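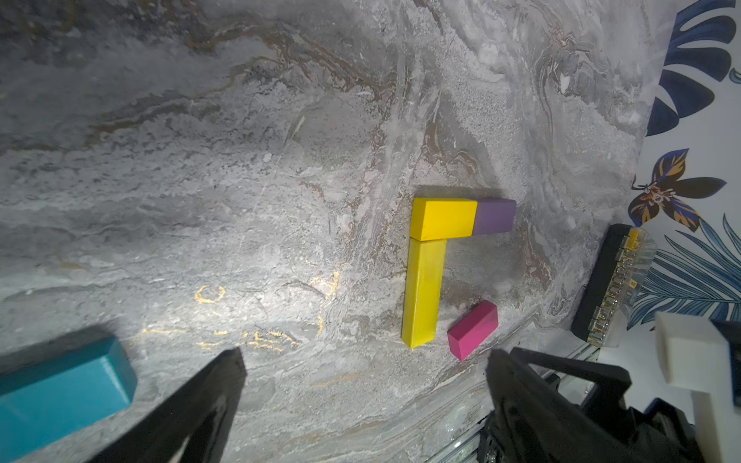 The fault in our block program came back this week, and I lost two evenings with it. I am writing it down while I still remember the steps. The right arm should take one block, lift it, and lay it next to the others. In many runs it closes the fingers a little too early and reports a good grip on nothing. A small pink block which lies at an angle, apart from the yellow and purple ones, is the kind it misses most.

First I blamed the camera. Etenesh Tilahun looked at my log and said no, the position is correct, look at the force value.
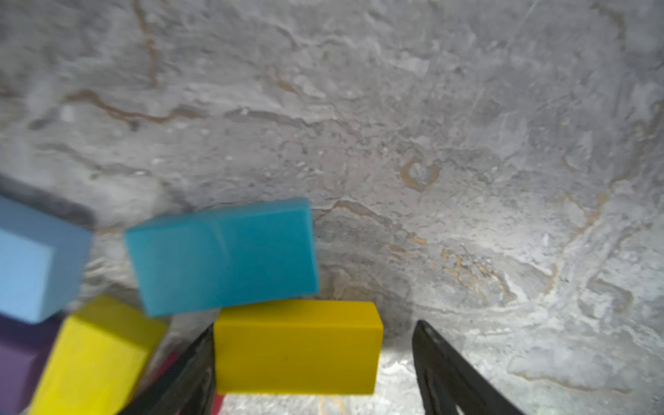
She was right. After 166 runs the finger motor had a new zero point, and my threshold was still the old one from December. So the program believed it was holding a block, and it went up.
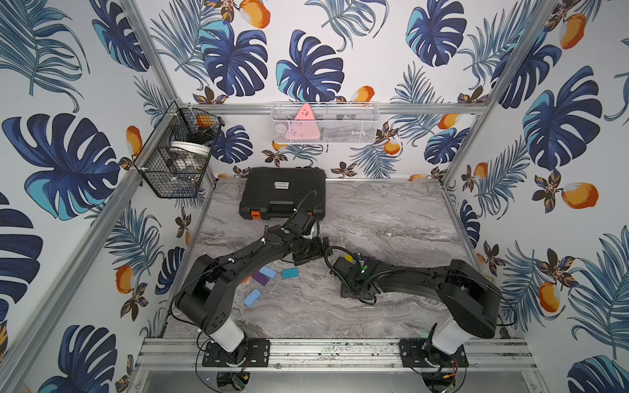 ## What can go wrong with two arms

An empty grip is only annoying. More serious is that the right arm then goes to the next position too soon, while the left one is still over the middle. On run 188 they touched. I pressed the stop button late, and one cable clip broke.

Now each arm must wait for a free signal from the other, and I set the zero point again every 36 runs.

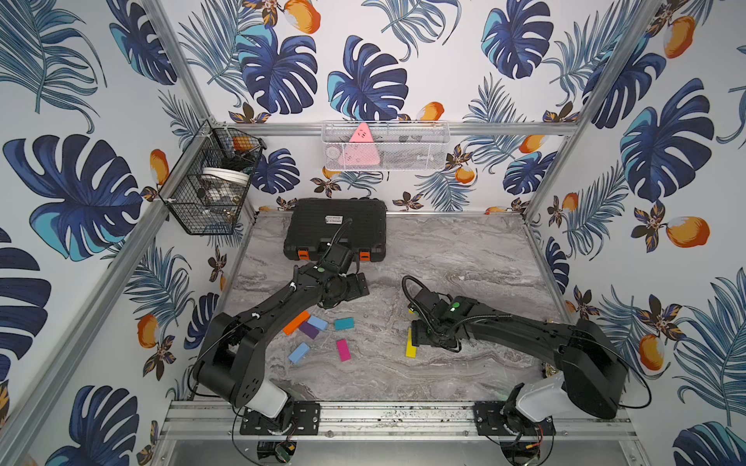

*Both arms at the table, with the right gripper lowered toward the yellow block.*

Tomorrow I will order new clips from Werik.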